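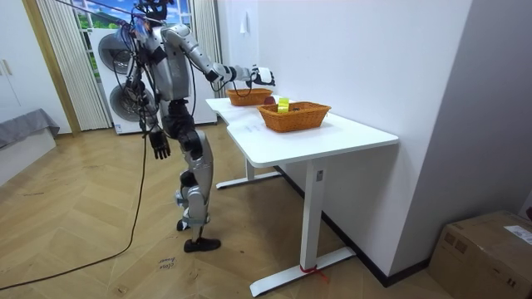
The white standing desk with both wicker baskets on top, larger one in front.

February 2, 2019

Desk and basket day! I've been wanting to get to this since Kenta first floated the idea of sorting everything into baskets, and it's such a nice surface to work on now that I kept finding excuses to go back to it.

Position first. The desk is on the herringbone with the narrower section running back toward the window, and I think that's where it should stay. Jeptoo had it turned the other way in her sketch for the Stiledholm room (wide part to the window, narrow part out to the walkway) and I can see why, you get the light on the big area, but then you're forever brushing past the narrow bit with your hip. This way round the gently curved front edge faces you when you walk up. Lovely to lean on.

Red string: it's tied at the base of the front leg, where the leg meets the foot bar. Please leave it on! It's my marker for the floor position. If the desk gets shoved over for vacuuming, the string leg goes back to the pencil tick on the board underneath. I'll trim the loose end when I've got scissors on me.

Baskets. I love these. The colour is somewhere between orange and tan and it looks terrific against the white top and not at all bad with the floor. Smaller jobs go to the rear basket on the narrow section, and the big rectangular one lives near the front edge. Chie wanted them side by side, and we tried it, but then you lose the middle of the desk and there's nowhere to put down whatever you've just picked up. One behind the other gives you a proper landing spot along the side.

Sorting rule as agreed with Chie and Hélder:
Front basket: anything used daily.
Rear basket: anything that goes back to another room by the end of the day.
Neither basket: paper. Paper goes in the Billach tray, no matter how small the piece is.

Hélder asked about liners. I'd hold off. The weave is half the pleasure of the things, and crumbs can be shaken out over the sink. If small stuff starts slipping through we can try the cotton offcuts from the Hirano job, there's a whole bag of them under the stairs.

Height: I like it where it is, Kevser would like it 3 or 4 cm lower for reaching into the front basket. Fair enough, she's the one doing most of the reaching. We'll try her height for a week and write down who grumbles.

Vimard order for the second pair of baskets is number 2922. Same weave, same colour I hope, they said the dye varies a bit from batch to batch. If they come out darker I'd still put them on the shelf in the hall and be very happy with them.

To do
- move the pencil tick if we settle on a different spot
- felt under the foot bars, front and back, before we drag this thing over the boards again
- ask Jeptoo for her sketch back, the margin notes were really good
- small labels for the baskets? Kenta says tie-on, I say tie-on too, so tie-on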